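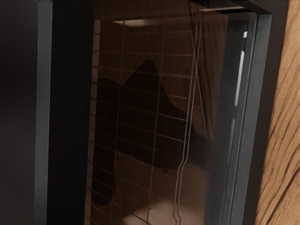 시뮬레이션에서 손목 카메라를 비교하는 건 유리문 때문에 의미가 없지 않냐는 의견이 이슈 게시판에 먼저 올라왔습니다. 반사가 실제와 다르면 순위도 달라진다는 얘기였고요. 반가운 지적이었습니다! 덕분에 반사가 심한 장면만 따로 모은 분할이 생겼어요.

Stuvance 손목 카메라 비교 세트
README, 2025년 12월 10일

개요
가전 같은 설비 앞에서 손목 카메라 설정 2종(Boltis, Tomura)을 같은 팔 궤적으로 돌려 얻은 렌더링 모음입니다. 갈색으로 비치는 문 뒤 또는 표면에 가는 철망이 보이고 그 위로 어두운 얼룩과 밝은 반사가 겹치는 장면이 특히 재미있습니다. 철망 선과 반사 경계를 헷갈리는 모델이 정말 많거든요.

구성
전체 에피소드 1,000개
반사 분할 39개 (reflect 폴더)
가로 해상도 1,920픽셀, 두 설정 동일
에피소드마다 RGB, 깊이, 관절 각도, 그리퍼 개폐 값

설정 차이
Boltis는 손목 안쪽에 붙어서 손가락 끝이 잘 잡히는 대신 문에 가까워지면 시야가 금방 꽉 찹니다. Tomura는 바깥쪽으로 기울여 달았고 손잡이를 찾는 구간에서 훨씬 편했습니다. 저희는 처음에 Boltis가 당연히 이길 줄 알았는데 문 열기 과제에서 Tomura 쪽 결과가 더 좋아서 다들 신났어요. 서랍 과제는 아직 비교 중입니다.

제어기
Treloar 임피던스 제어기를 기본값 그대로 썼습니다. 8월 버전에서는 강성 값이 로그에 빠져 있으니 그때 받은 파일은 새로 받아 주세요.

알려진 문제
반사 분할의 깊이 값은 유리면 기준입니다. 안쪽 철망까지의 거리가 필요하면 depth_inner를 읽으세요.
기울어진 자세에서는 수평 보정을 하지 않았습니다. 원본 그대로 두는 편이 학습에 쓸모가 많았습니다.
Tomura의 외부 파라미터는 손목 좌표계, Boltis는 플랜지 좌표계 기준입니다. 다음 버전에서 통일할 예정입니다.

기여
다른 각도로 카메라를 달아 보신 분은 설정 파일만 보내 주셔도 됩니다. 같은 궤적으로 돌려서 결과를 올려 드릴게요. 그리퍼 손가락 길이를 바꾼 설정도 환영합니다!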